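Home poker night on a kitchen table

I host a game every October and my table is plain old pine, so I've picked up a few tricks. Put an old blanket under the felt – cards slide better and chips don't clatter. I clip it underneath at the corners.

Chips: mine is a 700-piece Salleck set. We start with 2,000 each and raise the blinds every 30 minutes. Grubby ones get a wipe with dish soap on a rag, never a soak!

Keep drinks on a side stool.

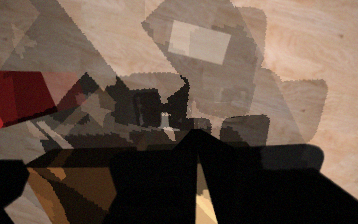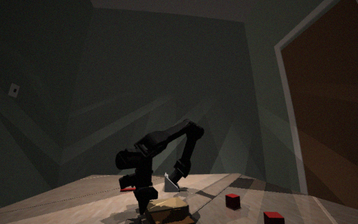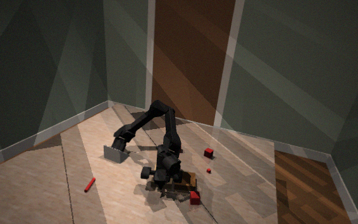 Computer renderings, three views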